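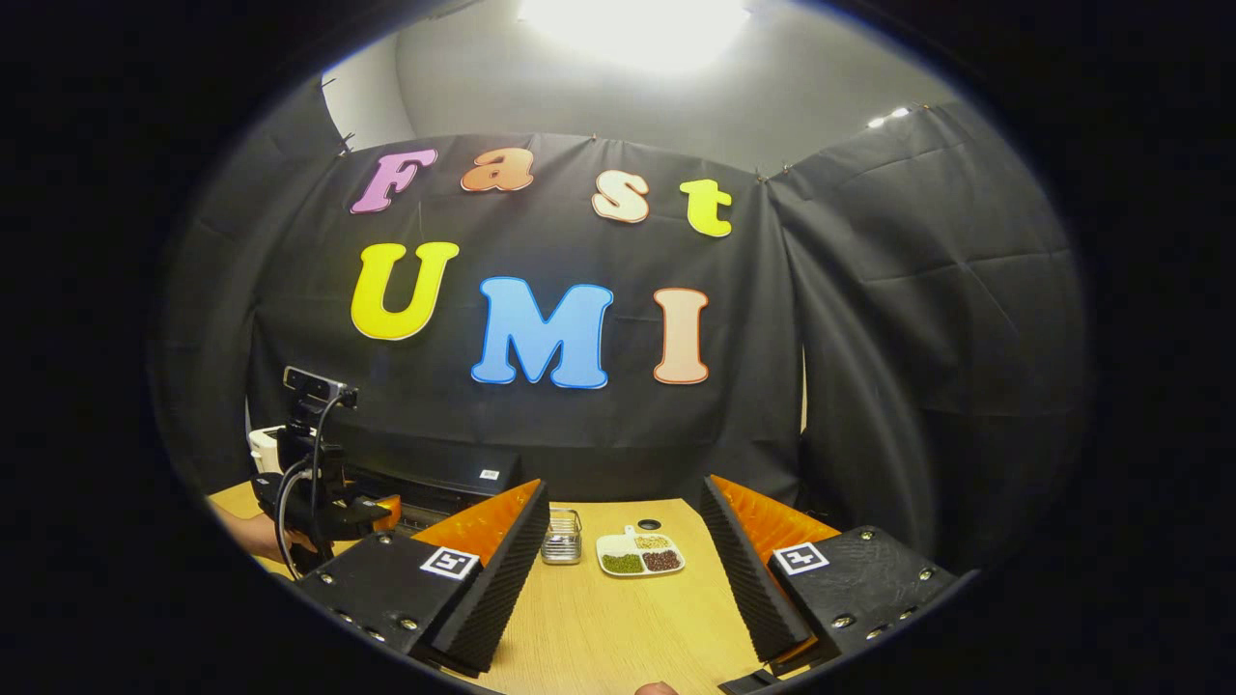 How can I hang black cloth behind a table without making holes in the wall?

I am preparing a small puppet show for the children of our building in Pullthorpe, and I would like to have a dark background so that the puppets are seen well. I rent the apartment and the owner was very clear that I may not use nails or screws. My idea is similar to the black fabric here, which is held with small metal clips along its top edge, with thick foam letters in the middle. I would also put letters, for the name of our show, which is Kaleo. But I do not want so many folds, and I don't know what can hold the clips in my case. The wall is painted, a little rough to the touch, and the space is 3 meters wide. I already tried adhesive tape from the supermarket. The cloth stayed up during the evening and at 2 in the morning it fell with a big noise on my plants. Also, which fabric should I buy? The shop has velvet, but it is expensive for me. Thank you in advance for your patience with my English.

Hervé Le Goff

Good evening Hervé. I have done this for school theater, also in a rented place, so I share what worked for us.

Forget the tape. On rough paint it holds only the top of the little bumps, and the cloth is heavier than you think. What you need is a tension pole, the kind sold for shower curtains or for closets. Measure the distance between the two side walls first. If it is 3 meters, a shower pole will be too short and will bend in the middle, so look for a closet one with a thick tube and rubber ends. If you have no side walls close enough, take two standing poles with a heavy foot and a bar across. You can put a bag of rice on each foot.

For the fabric, I would not pay for velvet. A cotton with a matte surface is enough for puppets. Please avoid anything shiny, like lining fabric, because every lamp will make a white spot on it. Hold the fabric in front of the shop window before you buy, and if you can see the street through it, take a thicker one.

About the folds: wash the cloth, iron it while it is still slightly damp, and roll it on a cardboard tube. Do not fold it again after this. When it hangs, sew or pin a pocket along the bottom and slide a thin wooden stick inside. The weight pulls the cloth straight. We did this in December in a very dry room and after one night it was almost flat - not perfect, but the children did not look at the folds.

For foam letters I use ordinary dressmaker's pins, from behind, two for each letter. Glue leaves marks on black cloth and you cannot change the title next year.

Isah

The pole is good advice. I would only add that you should put the lamps at the side and a bit in front, pointing at the puppets and away from the cloth. Then even a cheap old bedsheet dyed black looks deep. I dyed mine in a bucket. It came out more like dark gray, and my hands also.

Check with the owner about the rubber ends, sometimes they leave a ring on white paint. I put a piece of felt between.

Calum Carnegie

Thank you both! I found a closet pole in the hardware shop on Hunis street and I will take the cotton. Isah, for the stick at the bottom, must it be one piece, or can I join two short ones? My car is very small.

Hervé Le Goff

Two short ones are fine. Put strong tape around the joint and let them overlap by the width of your hand.

Isah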